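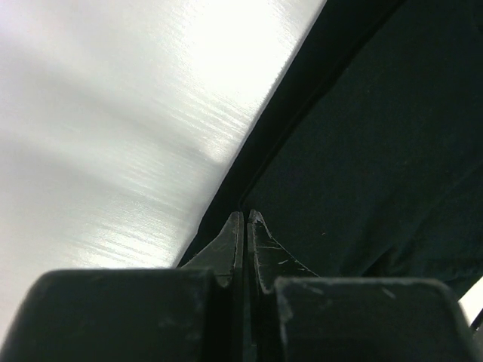
Ticket 2151
Product: Juvano cell controller, two-arm folding station
Component: gripper maintenance / safe approach rules
Priority: normal
Status: closed, procedure updated

We run a bench-top folding cell with two arms, and our site rule for grippers comes from the Hollmann commissioning guide: no tip goes back into service with visible wear unless the wear has been looked at and logged. The rule doesn't say how much wear is too much, and it doesn't say which parts of the finger it covers. I need an answer on both. The right fingertip on this arm has fine scratches across its face and its edges have gone whitish-grey in places, and there are pale scuffs on the pads as well. Under a strict reading that arm should be locked out. Under the reading the last shift used, it's cosmetic and the arm can keep working at the edge of the cloth.

What I have checked so far:

Jaw alignment at the taught closed position. Within tolerance on both arms.
Grip force at the default setting. No change from the commissioning sheet.
Cloth damage. Went over the folded pieces in the out pile by hand and found no pulled threads.
Log history. 300 cycles since the last inspection entry. The entry says "OK" and nothing else.

The last one bothers me more than the scratches. If the entry had said where the marks were, I could compare. As it is I can't tell if the whitening is new.

Reply from support, Broltik

Thanks for the detail. The wording in the guide is loose and we've had the same question from other sites. Our practice is to split wear into 2 classes.

Class A is surface marking. Scratches, scuffs and colour change that you can't catch with a fingernail. Log it with the position on the finger and carry on.

Class B is anything that changes the shape of the contact edge, so a chip, a burr, a flat spot, or a tip that no longer meets its partner evenly. Stop the arm, lock it out, replace the tip.

Run a nail along the edge with the arm isolated. If it snags, treat it as B even if it looks like nothing. Dark fabric is a poor judge of this, as lint and small pulls are hard to spot on it. Do the cloth check with something light.

Can you also send your layout and tell us how the cables are routed? Your guide revision has the old clearance section in it.

Reply from site

Nail test done with the cell isolated. No snag on any tip, left or right. By your classes it's all A. I've logged the positions and redone the cloth check with a white tea towel, which came out clean.

On the layout: both arms mount at the front of the table, folding area in the middle, tray down the left side, finished pieces stacked at the far right corner. Panels at the back and both sides. Cables are purple and follow the arms along the outside, with slack left as a hanging loop at the front on each side. 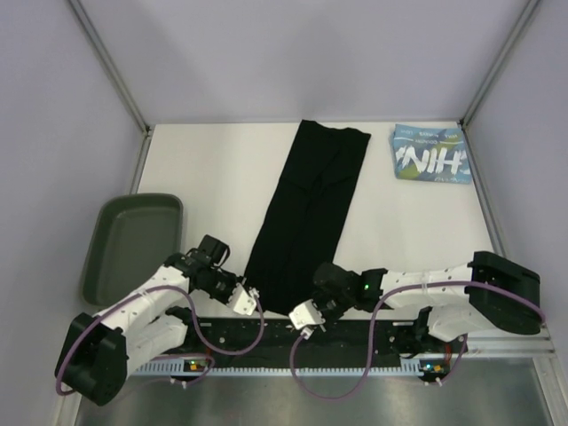 The clearance section we have only covers the space between the grippers and the table. It has no figure for the loops. I've been working to our own rule, that a loop must not touch the front rail at any taught pose and must not pull tight at full reach. We check it by jogging each arm slowly through its poses with one person watching the cable and a second on the stop. It takes around 2 hours if the program has changed, less if it hasn't.

Reply from support, Broltik

That rule is fine and matches what's in the current revision. Three comments.

Do the slow jog after any change to the tray position as well as after a program change. People slide the tray over to suit a bigger garment, re-teach the nearest pose, and forget that the elbow now swings wider.

Keep stacked pieces inside the table edge. If a stack hangs over, the arm on that side can drag it when it comes back to rest.

Where both grippers work on the same piece, the handover needs an interlock in the program. A timed delay doesn't count. If arm two waits on a timer and arm one faults, arm two still moves.

Reply from site

Found one timed delay, left over from the Vindov program we copied across. Swapped it for a position-confirmed signal and tested by stopping the left arm partway through the fold. The right arm held where it was until reset.

Changes made to our procedure:

Wear entries must name the finger, the face and the class. "OK" by itself is rejected.
Nail test at each inspection, arm isolated, key with the person doing the test.
Cloth check with white fabric.
Slow jog after program or tray changes, both names in the log.
No timed delays at handover.

Inspection interval stays as is until we have enough entries to see how fast the marks build up. I'd like the new clearance section sent through when you get a chance, PDF is fine. OK to close.

Closed by support. Current revision of the clearance section attached to the site account.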